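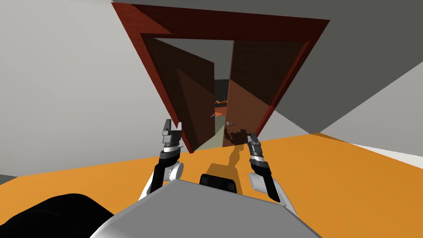

존댓말에서 반말로 넘어가는 순간, 어떻게 번역하십니까? (라디오 드라마 대본)

인쇄하기 | 이메일로 보내기

게시판: 번역 이야기 > 희곡과 대본

virgil_lungu
안녕하십니까. 비르질 룽구라고 합니다. 한국어를 배운 지는 오래되었지만 긴 글을 한국어로 옮기는 일은 처음입니다. 어색한 표현이 있으면 편하게 고쳐 주시기 바랍니다.

저는 지금 라디오 드라마 한 편을 한국어로 번역하고 있습니다. 제목은 「바르칼라흐(Warkalach)의 겨울 손님」입니다. 작은 산골 역 이름이 바르칼라흐이고, 그 역 앞에 에나케 상회라는 가게가 있습니다. 눈 때문에 기차가 멈추어서 승객 한 사람이 가게에서 밤을 보내게 됩니다. 등장인물은 가게 주인인 할머니, 할머니의 조카딸, 그리고 손님입니다. 방송 시간은 30분이고, 지역 동호회에서 낭독할 예정입니다.

문제는 말투입니다. 원문의 언어에도 높임 대명사가 있습니다. 그러나 한국어처럼 문장 끝까지 모두 바뀌지는 않습니다. 조카딸과 손님은 처음에 높임 대명사를 사용합니다. 그런데 가운데쯤에서 조카딸이 한 번만 친한 대명사를 씁니다. 바로 다음 대사에서는 다시 높임으로 돌아갑니다. 손님은 그것을 들었지만 아무 말도 하지 않습니다. 이 장면이 작품의 중심이라고 저는 생각합니다.

제가 처음에 쓴 번역은 다음과 같습니다.

조카딸: 난로 옆으로 오세요. 손이 얼었겠어요.
손님: 괜찮습니다. 곧 기차가 오겠지요.
조카딸: 안 와. 오늘은.
(사이)
조카딸: 차를 더 드릴까요?

한국인 친구에게 보여 주었더니 "안 와"가 너무 갑자기 나와서 화가 난 사람처럼 들린다고 했습니다. 저는 화가 난 것이 아니고 마음이 가까워진 느낌을 원합니다. 어떻게 하면 좋겠습니까?

늦깎이독자
대본 재미있어 보이네요. 저는 이 장면 그대로 두셔도 된다고 봅니다. "안 와. 오늘은."은 배우가 읽기에 따라 완전히 달라집니다. 작게 읽으면 혼잣말이고, 세게 읽으면 짜증입니다. 대본은 악보 같은 것이니까 연출하시는 분에게 맡기세요.

rehema_m
저는 레헤마 물리(Rehema Muli)입니다. 저도 한국어가 모국어가 아니라서 조심스럽게 의견을 씁니다.

위의 의견에 저는 동의하지 않습니다. 낭독을 하는 사람이 전문 배우가 아닐 수도 있고, 연습 시간도 넉넉하지 않을 것입니다. 그런 경우에는 글자만 읽어도 느낌이 나오도록 써야 합니다. 저라면 이렇게 쓰겠습니다.

조카딸: 안 올걸. 오늘은.

"-(으)ㄹ걸"은 추측이고, 혼잣말처럼 들릴 수 있습니다. 그래서 듣는 사람은 '지금 나에게 반말을 했나, 아니면 혼자 말했나' 하고 잠시 생각하게 됩니다. 손님이 아무 말도 하지 않는 이유도 자연스러워집니다.

virgil_lungu
레헤마 님, 감사합니다. "안 올걸"은 생각하지 못했습니다. 교과서에서 후회할 때 쓰는 표현("어제 일찍 잘걸")으로 먼저 배웠기 때문에 추측의 뜻을 자주 잊어버립니다.

그런데 한 가지 걱정이 있습니다. 원문에서는 혼잣말이 아닙니다. 대명사가 있기 때문에 분명히 손님에게 하는 말입니다. 직역하면 "너의 기차는 오늘 안 와"입니다. 혼잣말로 바꾸면 조카딸의 용기가 조금 작아지는 것 같습니다.

moongchi82
모국어 화자입니다. 두 분 다 저보다 문법 용어를 잘 아셔서 끼어들기가 좀 그런데ㅎㅎ

"안 올걸"은 살짝 놀리는 느낌이 납니다. 친구가 "걔 오늘 온대?" 할 때 "안 올걸~" 하는 그 느낌이요. 눈 오는 밤에 난로 앞에서 하는 말로는 가벼워요. 차라리 "안 와요"에서 "요"가 떨어진 것처럼 만들면 어떨까요? 예를 들면

조카딸: 오늘은 안 올 텐데.

이건 반말도 아니고 존댓말도 아닌 중간에 걸쳐 있어요. 실생활에서 말 놓기 직전에 사람들이 진짜 많이 쓰는 방법입니다. 끝을 흐리는 거죠.

늦깎이독자
"올 텐데"는 너무 흔합니다. 드라마마다 나오는 말투예요. 그리고 그러면 반말이 아니게 되잖아요. 원문에서 작가가 대명사를 일부러 바꿨는데 번역에서 흐려 버리면 그 장면이 사라집니다.

moongchi82
사라지는 게 아니라 한국어에 맞게 옮기는 거죠. 원문에서는 단어 하나가 바뀐 거고 한국어로 생짜 반말을 하면 문장 전체가 뒤집힌 거예요. 충격의 크기가 다릅니다. 작은 변화는 작은 변화로 옮겨야 한다고 생각합니다.

창가자리
지나가다 씁니다. 라디오 극 대본을 좀 만져 본 사람입니다. 지금 다들 문장 끝만 보고 계신데 호칭을 보세요. 조카딸이 손님을 뭐라고 부릅니까? 한국어에서는 "너"라는 말이 어미보다 훨씬 무겁습니다. 호칭이 "손님"이었다가 그 대사에서만 이름으로 바뀌면 어미는 그대로 "-요"여도 듣는 사람이 알아챕니다.

조카딸: 오늘은 안 와요, 미하이 씨.

이런 식으로요. 이름은 제가 마음대로 넣었습니다.

virgil_lungu
창가자리 님, 이 의견은 저에게 아주 새롭습니다. 손님의 이름은 끝까지 나오지 않습니다. 할머니는 손님을 "젊은이"라고 부르고, 조카딸은 호칭을 거의 사용하지 않습니다. 이름을 만들어 넣으면 작품이 달라질 것 같아서 걱정됩니다.

그 대신 반대 방향으로 할 수 있겠습니까? 즉, 조카딸이 계속 "손님"이라고 부르다가 그 장면부터 부르지 않는 것입니다.

창가자리
할 수 있습니다. 다만 없어진 것은 소리로 잘 안 들립니다. 앞에서 "손님"을 충분히 들려줘야 나중에 빠졌을 때 허전합니다. 원문에 없는 "손님"을 몇 군데 더 넣어야 할 텐데 그건 괜찮으시겠습니까?

rehema_m
저는 그것은 괜찮다고 생각합니다. 한국어에서는 가게 사람이 "손님"이라고 부르는 것이 원문의 높임 대명사와 같은 역할을 합니다. 첨가라고 하기보다는 대명사를 번역했다고 말할 수 있습니다.

제 경험을 조금 쓰겠습니다. 저는 작년에 쿠쿠라(Kukura)라는 강가 마을의 옛이야기를 한국어로 옮겼습니다. 그 이야기에서 형제가 싸운 후에 서로 "형", "아우"라고 부르지 않습니다. 원문에는 그런 설명이 없고 대명사만 차가워집니다. 저는 호칭을 빼고 "거기"라는 말을 한 번 넣었습니다. "거기도 와서 먹어요." 한국 독자가 그 부분이 제일 슬프다고 말해 주었습니다. 저는 그때 매우 기뻤습니다.

moongchi82
"거기도 와서 먹어요" 와 이건 좋네요. 형제끼리 거기라니.

늦깎이독자
쿠쿠라 이야기는 좋은데 그건 멀어지는 장면이고 이건 가까워지는 장면이라 방향이 반대입니다. 멀어질 때는 빼면 되지만 가까워질 때는 뭔가 있어야 하지 않을까요. 저는 아직도 "안 와"에 한 표입니다. 짧고 정확합니다. 앞뒤로 (사이)를 넣으면 화난 것처럼 안 들립니다.

조카딸: (사이) 안 와. (사이) 오늘은.

창가자리
라디오에서 (사이)를 그렇게 쓰면 방송 사고로 들립니다. 난로 소리나 바람 소리가 깔려 있어야 합니다. 효과음은 준비하십니까?

virgil_lungu
효과음은 동호회의 한 회원이 담당합니다. 바람 소리, 난로 소리, 문소리, 찻잔 소리가 있습니다. 그러면 그 장면에는 난로 소리를 계속 넣어 달라고 부탁하겠습니다.

말이 나왔으니 문에 대해서도 여쭙겠습니다. 지문에 가게의 문이 자주 나옵니다. 원문의 단어는 문틀까지 포함한 문 전체를 가리키기도 하고, 열리고 닫히는 판만 가리키기도 합니다. 저는 뒤의 것을 "문짝"이라고 번역했는데, 친구는 "문짝"이 좀 거칠게 들린다고 합니다. 욕처럼 들립니까?

moongchi82
욕은 아니에요ㅎㅎ 그런데 "문짝을 부숴 버린다" 이런 말에 많이 나와서 거친 인상은 있어요. 지문이면 청취자가 듣지도 않으니까 편하게 쓰세요. 대사에서는 할머니가 "문짝이 또 얼어붙었구먼" 하면 오히려 딱입니다.

늦깎이독자
두 짝짜리 문이면 "한쪽 문", "다른 쪽 문"으로 충분합니다. 지문에 문짝이라고 쓰면 목수 설명서 같아요.

rehema_m
저는 "여닫이문"과 "미닫이문"을 오랫동안 헷갈렸습니다. 밀어서 여닫는 것이 둘 다 있지 않습니까? 앞뒤로 미는 문도 있고 옆으로 미는 문도 있는데, "미닫이"는 옆으로 여는 것만 뜻합니다. 지금도 사전을 확인한 다음에 씁니다. 비르질 님의 가게 문은 눈이 쌓이면 안 열린다고 했습니까? 그러면 밖으로 여는 여닫이문일 것입니다.

virgil_lungu
네, 밖으로 여는 문입니다. 아침에 손님이 어깨로 문을 밀어야 합니다. 그래서 마지막 장면에서 문소리가 중요합니다. "여닫이문"이라고 쓰겠습니다.

할머니의 말투에 대해서 하나 더 여쭙고 싶습니다. moongchi82 님이 쓰신 "얼어붙었구먼"이 마음에 들었습니다. 그러나 저는 "-구먼", "-는구나", "-는군"의 차이를 책으로만 압니다. 할머니는 손님에게 처음부터 편하게 말합니다. 나이가 많기 때문에 자연스럽습니다. 그렇지만 손님을 무시하는 사람은 아닙니다. 장사를 오래 해서 낯선 사람에게 정이 많습니다. 이런 할머니가 처음 보는 젊은 사람에게 반말을 하면 요즘 한국 사람들은 불쾌하게 느낍니까?

moongchi82
그 시대 산골 할머니면 하나도 안 불쾌합니다. "하게체"를 조금 섞으면 예의 있는 느낌이 나요. "들어오게", "앉게나", "차 한잔 하겠나" 이런 거.

창가자리
하게체는 반대합니다. 할머니보다 할아버지 말투, 그중에서도 장인어른 말투로 들립니다. 실제로 할머니들은 "들어와요, 얼른 들어와. 춥지?" 이렇게 섞어서 말씀하십니다. 존대와 반말이 한 숨에 나옵니다. 귀로 들으면 그게 제일 정답습니다.

moongchi82
아 생각해 보니 우리 할머니도 하게체는 안 쓰셨네요. 취소합니다. "들어와요, 얼른 들어와" 이게 맞아요.

늦깎이독자
그런데 할머니가 그렇게 섞어 쓰면 나중에 조카딸이 한 번 반말하는 게 묻히지 않습니까? 듣는 사람은 이 집안 사람들은 원래 섞어 말하나 보다 할 텐데요.

rehema_m
늦깎이독자 님의 지적이 매우 중요하다고 생각합니다. 이 점은 저도 생각하지 못했습니다.

그러면 두 가지 길이 있을 것 같습니다. 하나는 할머니가 완전히 반말만 하는 것입니다. 다른 하나는 할머니가 섞어 말하고, 조카딸은 "-요"도 잘 쓰지 않고 "-습니다"로만 말하는 것입니다. 두 번째를 선택하면 조카딸이 아주 딱딱한 사람으로 시작합니다. 그런 조카딸이 "안 와요"라고만 해도 큰 변화가 됩니다. 반말까지 가지 않아도 됩니다.

virgil_lungu
저는 이 댓글을 읽고 대본을 처음부터 다시 읽었습니다. 원문의 조카딸은 도시에서 학교를 다니다가 돌아온 사람입니다. 그래서 말이 조금 딱딱하고, 할머니가 그것을 놀리는 대사도 있습니다. "너는 우체국처럼 말하는구나." 그러니까 "-습니다"로 말하는 것에 근거가 있습니다.

고친 것을 올립니다.

할머니: 들어와요, 얼른 들어와. 눈 좀 털고.
손님: 실례합니다. 기차가 멈춰서요.
할머니: 그럼, 멈추지. 여기선 늘 멈춰. 얘, 차 좀 올려라.
조카딸: 손님, 이쪽으로 앉으십시오. 난로가 가깝습니다.
할머니: 우체국 났네, 우체국.

(난로 소리)

손님: 곧 기차가 오겠지요.
조카딸: 안 와요. 오늘은.
(난로 소리)
조카딸: 손님, 차를 더 드릴까요? …… 드리겠습니다.

마지막의 "드릴까요? …… 드리겠습니다."는 조카딸이 당황해서 다시 딱딱해지는 느낌입니다. 여러분의 의견을 듣고 싶습니다.

moongchi82
헉 좋은데요. "우체국 났네, 우체국"은 한국어로 말이 안 되는데 할머니가 하면 말이 됩니다. 고치지 마세요.

늦깎이독자
"우체국 났네"는 고쳐야죠. 청취자는 원문을 모르니까 불이 났다는 말인가 합니다. "아이고, 우체국 직원이 따로 없네." 이렇게 하면 다 알아듣습니다.

중심 장면은 제가 졌습니다. "안 와요"가 낫습니다. 다만 "드릴까요? …… 드리겠습니다"는 설명이 많아요. 듣는 사람을 믿고 하나만 쓰세요. "차를 더 드리겠습니다." 끝.

창가자리
저도 "드리겠습니다" 하나로 갑니다. 그리고 그 앞에 찻잔 소리를 넣으세요. 찻잔이 받침에 살짝 부딪히는 소리면 당황한 것은 다 전달됩니다.

우체국은 늦깎이독자 님 쪽입니다. 귀로만 들을 때는 "났네"가 정말 화재로 들립니다.

moongchi82
불났네로 들린다는 건 인정. 그래도 아깝다…

rehema_m
저도 찻잔 소리에 찬성합니다. 그런데 작은 것 하나만 말씀드리겠습니다. "눈 좀 털고"와 "얘, 차 좀 올려라"에 "좀"이 두 번 나옵니다. 자연스럽지만 첫 장면이니까 하나를 빼는 것이 어떻습니까? 저는 글을 쓴 다음에 항상 "좀"을 검색해서 확인합니다. 외국인은 "좀"을 배우면 너무 많이 쓰게 됩니다. 저도 그랬습니다.

virgil_lungu
저도 지금 검색해 보았습니다. 부끄럽습니다. 정말 많습니다. 할머니의 것만 남기고 고치겠습니다.

제가 쓰는 프로그램에 대해서도 잠깐 여쭙니다. 저는 플루르나노(Plurnano)에서 원문과 번역을 나란히 놓고 일합니다. 지문과 효과음까지 한 줄씩 나누면 전부 1,257줄입니다. 그런데 말투를 바꾸면 한 인물의 대사만 따로 보아야 합니다. 인물별로 모아서 보는 방법을 아시는 분이 계십니까?

늦깎이독자
30분짜리에 1,257줄이면 너무 잘게 나누신 것 같은데요. 숨표마다 줄을 바꾸셨습니까?

virgil_lungu
네, 낭독하는 분들이 숨을 쉬는 곳에서 줄을 바꾸었습니다. 동호회에서 그렇게 해 달라고 했습니다. 효과음이 시작되는 줄과 끝나는 줄도 따로 있습니다.

창가자리
낭독용이면 이해합니다. 하지만 번역 단계에서는 대사 단위로 두고 숨표는 마지막에 넣는 편이 낫습니다. 한국어는 어순이 달라서 숨 쉬는 자리도 다 바뀝니다. 원문 숨표에 맞춰서 번역하면 문장이 토막 납니다. 조금 전에 올리신 부분은 괜찮은데 긴 대사에서는 티가 날 겁니다.

rehema_m
플루르나노는 저도 사용합니다. 줄 앞에 인물 이름을 꼬리표로 넣은 다음에 왼쪽 목록에서 그 이름을 고르면 그 인물의 줄만 남습니다. 다만 꼬리표의 철자가 조금이라도 다르면 빠집니다. 저는 "할머니"와 "할머니 "(뒤에 빈칸)를 다른 사람으로 만든 적이 있습니다. 한참 동안 대사가 없어진 줄 알았습니다.

virgil_lungu
됩니다! 조카딸의 대사만 모아서 소리 내어 읽어 보았습니다. 이상한 부분이 바로 들렸습니다. 할머니와 둘이 있을 때에도 제가 "-습니다"를 쓰고 있었습니다. 가족인데 이것은 너무합니까?

moongchi82
할머니한테 "-습니다"는 군대 갔다 온 손자 느낌이에요. 둘이 있을 때는 "-요"로 하세요. 아니면 그냥 반말도 괜찮아요. 할머니한테 반말하는 손주 많습니다.

늦깎이독자
손주가 아니라 조카딸이니까 반말은 애매합니다. 그리고 할머니, 조카딸이면 부르는 말이 뭡니까? "할머니"라고 부릅니까? 관계가 고모나 이모 아닌가요?

virgil_lungu
아, 이것은 제 실수입니다. 정확히 말하면 조카딸에게 이모가 됩니다. 나이가 많은 이모입니다. 손님이 보기에는 할머니이고, 저도 글에서 계속 할머니라고 썼습니다. 원문에서는 이름 앞에 존칭을 붙여서 부릅니다. 한국어로는 "이모"라고 부르면 되겠습니까? 이모라고 하면 젊은 사람이 생각나지 않을까 걱정됩니다.

창가자리
"이모"로 부르면 됩니다. 나이는 할머니 역을 맡은 분의 목소리가 알려 줍니다. 그리고 인물표에 "할머니"라고 쓰지 말고 "주인"이라고 쓰세요. 안 그러면 조카딸 읽는 사람이 꼭 한 번은 "할머니"라고 읽습니다. 낭독회에서 봤습니다.

moongchi82
식당 이모 생각나서 가게 주인인 거랑도 맞네요. 손님이 마지막에 "이모님, 잘 마셨습니다" 하고 나가면 저는 웁니다.

늦깎이독자
그건 한국 식당이고요. 눈 덮인 산골 역에서 손님이 "이모님" 하면 순두부가 나올 것 같습니다.

moongchi82
ㅋㅋㅋㅋ 철회

rehema_m
저는 순두부 때문에 웃었습니다. 그래도 말씀은 맞는 것 같습니다. 손님은 "어르신"이라고 부르면 어떻습니까? 제가 느끼기에는 나라의 색깔이 강하지 않습니다.

virgil_lungu
"어르신"이 좋겠습니다. 정리해서 첫 장면부터 다시 쓰고 있습니다. 동호회에 원고를 보내는 날까지 30일이 남았고, 숨표는 창가자리 님의 말씀대로 마지막에 넣겠습니다.

그리고 늦깎이독자 님, 처음에 "안 와"를 지지해 주신 것도 감사하게 생각합니다. 사실은 아침에 문을 미는 장면에서 손님이 "기차가 와요?"라고 묻습니다. 조카딸의 대답은 원문에서 다시 친한 대명사입니다. 그곳에서는 "와."라고만 써 보려고 합니다.

늦깎이독자
"와." 한 글자요? 감탄사로 들릴 수 있으니 "응, 와."로 하세요.

창가자리
"응, 와." 찬성. 문소리는 그 뒤에 넣으세요. 대사하고 겹치면 "와"가 안 들립니다.

virgil_lungu
알겠습니다. 문소리는 뒤로 옮기겠습니다. 두 번째 장면이 끝나면 여기에 이어서 올리겠습니다.

인쇄하기 | 이메일로 보내기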